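Small appliance and kitchenette check, Shehu House, second floor
Checked by Trygve Nygård, June 13, 2018
Items on the list: 50

1. Plugs and leads
Pass. What a difference from April! Every lead is off the floor and the old Uvance kettle with the taped flex has gone to recycling at last.

2. Extension blocks
Pass with comment. One four-way block behind the fridge (asset 143) still feeds the microwave. Please move it to the wall socket by the window.

3. Toaster ovens
Door hinges, seals and crumb trays. Check with the door right down, and press lightly on the open door to feel for play.

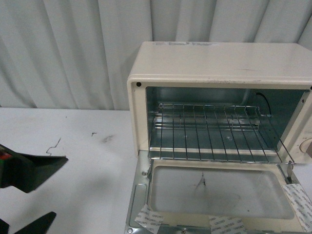

Item 3: toaster oven, door fully open.
No play at all, lovely. Give the crumb tray a wipe weekly and keep paper towels well away from the sides (I found a roll leaning on the one in the Grivulska room, so please, please don't).

4. Fire blanket and extinguisher
Pass. Tag in date, pin in place, and somebody has cleared the boxes from in front of the bracket. Thank you, whoever you are!

5. Outer casings
Look for cracks, scorching and loose feet. Scuffs and smudges are fine and only want a damp cloth once the thing is unplugged and cool. 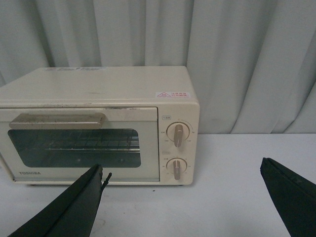
Rallusex asked whether portable heaters could go on this same list next time, as there are two under desks on the landing and neither has a test sticker.

Yes, good idea, I'll add them as item 51. Until then leave them unplugged.

6. Fridge seals
Retest. Bottom corner lifts. New seal on order, ref. 399.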